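How to Write a Short Review of a Nonfiction Book

Read the whole book before you write anything. Keep a pencil nearby and mark the pages you want to come back to. When I reviewed Dalia Sproģis's history of working horses, Roswood, I marked 19 pages in a book of 302 and used four of them.

Next, write one sentence that states the author's main claim. If you can't do it, reread the introduction and the last chapter.

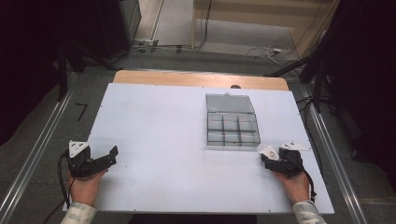 Then pick two chapters that support the claim well and one that doesn't. Give page numbers for anything you quote. My weak spot in Roswood was page 173, where a single newspaper story has to carry the whole argument about mules.

Check the notes at the back. Look for letters, court records and farm papers — a history built only on other histories should be described that way.

Write up to 91 words of summary and stop. The rest of the review is your opinion, with the evidence for it. Put the title, author and publisher on the last line.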